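Groltum open day, Lerkport
7/17/25

Quick writeup before I forget it all. Got there late, parking at the Lerkport end was full so I walked in from the ferry lot. 12 minutes in the sun. Sign-in sheet, sticker badge, no lanyard. Coffee ok.

Groltum has the old net loft now, two floors. Downstairs is the workshop, upstairs is where they teach the arms. Tours went up in groups of 12, and I got the second one after lunch. They'd had 173 people sign up, which is a lot for that staircase.

Workshop first. Printers running along the back wall, parts in trays, a strong smell of warm plastic. Our guide passed round a gripper finger that had snapped near the root. Lighter than I expected. They print them in-house and swap them out when they go. Somebody asked what one costs and got "less than your sandwich", fair enough, the sandwiches were not cheap.

Then upstairs. Two stations going, called Onyeka and Winda (named after boats, I think, I missed the start of that bit). Winda was down for a cable fault so everybody crowded round Onyeka. The job is pick and place: red cube on a sheet of paper, bowl off to the side, cube has to end up in the bowl. Sounds like nothing. You stand there and get weirdly tense about it. 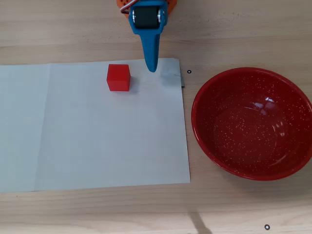
A person drives the arm through the move first, again and again, and the recordings go into training. After that they let it try by itself. They shift the cube between tries so it can't just memorize one spot. I asked about the bowl and yes, that gets moved too, and swapped for other bowls. Same color cube and bowl is on purpose, apparently it used to get muddled.

Visitors could have a go at driving. I did. Harder than it looks, you keep wanting to come in from the side and it wants to come down from above. Dropped it on my first try, got it on the second. Kid ahead of me got it first time, of course.

Asked how often it works on its own. The answer was "depends on the morning". Would of liked a number. There was a chart on the wall but the tour was already moving and I only caught the title.

Gripes: too loud to hear the guide downstairs, go up front if you can. No seats anywhere. The talk at the end was moved up and I missed the first half becuase I was still in line for the arm.

Worth it though. Free, and the staff will talk as long as you let them. They said another open day later in July if Winda is fixed, sign up on the sheet by the door. Wear flat shoes for the stairs. Bus back leaves from the ferry lot, not from the front gate.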